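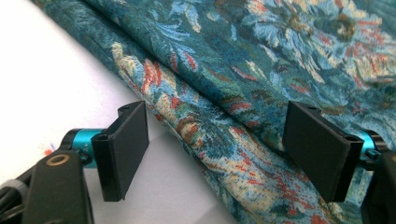

Marta Stasiv asks that anyone building the Firnness hand gripper read the section on pad spacing twice, as she set hers too narrow and had to strip both fingers down again. The steps are below in the order she now does them.

4. Setting the finger pads for cloth

4.1 Put the tool on a flat surface and slacken the screw on each teal joint by half a turn. Leave the screws in.

4.2 Open the fingers fully. Measure between the tips of the pads. The gap should be 51 mm.

4.3 Turn each pad until the broad faces look at each other. A slight lean is fine if both lean by the same amount.

4.4 Tighten the left screw, then the right. Check the gap again.

CAUTION: Keep your fingertips out from between the pads while tightening. The arms can close without warning.

4.5 Lay out a piece of heavy woven fabric and fold it over once. Bring the pads down on either side of the fold and close slowly until the cloth is held.

4.6 Lift by 11 cm and hold. If the fold slips, open the fingers, go back to 4.3 and set the pads again.

Note: Thick weaves need the pads lower on the fold than thin cotton does. Start with the thick one.

4.7 Repeat the lift 19 times before moving on to section 5. Write any slips in the Bistholm workshop book, with the pad gap next to each.

Spare pads are in drawer 2, under the Bondarchuk lathe.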